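The robot that learned from our hands

A lab in Astness says people with hand-held grippers can teach a machine to tidy a table. The numbers are good. The question is what they are numbers of.
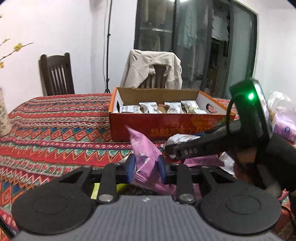

Two hand-held grippers at work on wrapped snacks beside a box. The black unit on top of the right-hand tool is a tracking device.

The pitch is easy to like. Robots are expensive and slow to teach, people are neither, so give people the robot's fingers and let them get on with it. A camera rides on each tool, software works out how the tool moved, and a network learns to match one to the other. No robot has to be in the room until the end.

Nermina Dervishi's group, which calls its system Storkine, spent August doing this in borrowed homes. They came back with 692 demonstrations of packing and unpacking small goods. Trained on those, a two-armed robot finished the job in 19 of 20 trials, according to a paper the group posted this summer's end.

Nineteen out of 20 is the figure that has traveled. I went to Astness on a Friday to ask about the 20.

All of them, Dervishi told me, were run on one table in the lab, with packets of the same brand used in training. The starting layout changed each time, within limits. "We moved things by a hand's width or so," she said. "We didn't hide anything from anyone. It's in the appendix."

It is in the appendix. It is not in the abstract, where the word "homes" appears twice.

The homes do matter. Patterned tablecloths, chairs with jackets over them and vases of flowers are what a kitchen robot would have to cope with, and most lab footage has none of it. Kurniawati Wijaya, who ran the recording sessions, thinks the clutter is the whole value of the method. She may be right, but the paper never tests it. To show that messy rooms help, you would train a second robot on the same number of demonstrations from a bare bench and compare the two. Wijaya said they ran out of time.

Shadi Hijazi, who builds rival systems at Riston and has his own reasons to be picky, raised a different worry. A person holding a gripper still has a person's wrist, shoulder and patience. People squeeze a crinkly bag, feel it give and ease off - and the camera records almost none of that. "The robot gets the movie without the touch," he said. He would like to see the test repeated with something that breaks.

Dervishi doesn't dispute this. Her one failed trial was a packet that slid out of the fingers, and the robot carried on to the box and placed nothing in it, quite carefully. She showed me the video without being asked, which I count in her favor.

A second round of tests, in 2 apartments the system has never seen, is planned. I'd wait for those results before clearing any space in the kitchen.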